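October, workshop notebook, late afternoon

Felting trials, batch 3. The Skongate fleece is a joy to card! It came off the drum in lovely even batts, with far less vegetable matter than the Forsyth lot, and I had the whole bag through before lunch. Washed at 40 last time and it went harsh, so I've kept it cooler and swapped to the olive soap.

Shrinkage is the exciting bit. The test square laid out at 80 cm came in at 73 after the first rolling, and it's still soft enough to take more. I want to push the next one until it stops moving altogether, then cut it and see how the edge behaves (the Burkesar sample frayed badly, so fingers crossed).

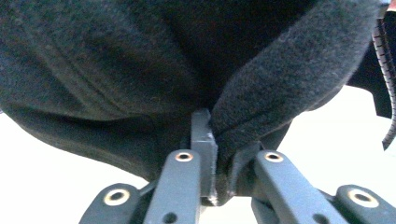 Dark grey fleece, gathered in the middle.

Dye notes: walnut gave a much warmer brown on the Skongate than on anything else we've tried. Must do it again with a longer soak, and try iron on half the skein.

Pevano can send more wool before the month is out. Ask them about the lambswool too, and whether they still do the coarse stuff for slipper soles. Need a new rolling mat, the old one is shedding bits of bamboo into everything.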